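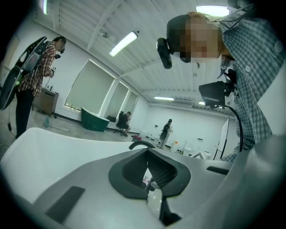

Vol. 35, No. 2

Figure 3. Lowered head in two standing persons. Left: the gaze goes to a small device held in both hands before the chest. Right: the whole upper body leans in and the head is tilted down.

3.2 Standing together, looking down

In the earlier section we treated pairs who face each other and talk. The present section concerns a more silent form, in which two persons stand near to each other and each one looks down at something different. We call it the parallel pause. It was common in all the workplaces we visited, and in the notes from Gevari it appears on almost every page.

Two variants should be kept apart. In the first, the person brings the thing up to the body. The person in the plaid shirt in Figure 3 is a clear case: both hands hold the device in front of the chest, and only the gaze and the head need to go down. In the second variant the person brings the body to the thing. The person in the blue and white checked shirt leans in close, with the head tilted downward. Pillay, who coded the material from Postia, proposed the names "lifting" and "bending" for these variants, and we keep her terms.

The difference matters for how the pause can be interrupted. According to our field notes, a lifting person answers a question quickly and often without moving the hands. A bending person answers later, and usually straightens the back first — some did not answer at all until they had finished. Workers at Hilar knew this well and told us that they wait for a colleague to stand up before they speak.

We do not claim that a lowered head always means attention. Dong staff described moments when they looked at a screen only to rest from conversation, and a single picture cannot separate this from real reading. For this reason posture was coded first and the purpose was taken from the interviews, which are discussed in Section 3.3.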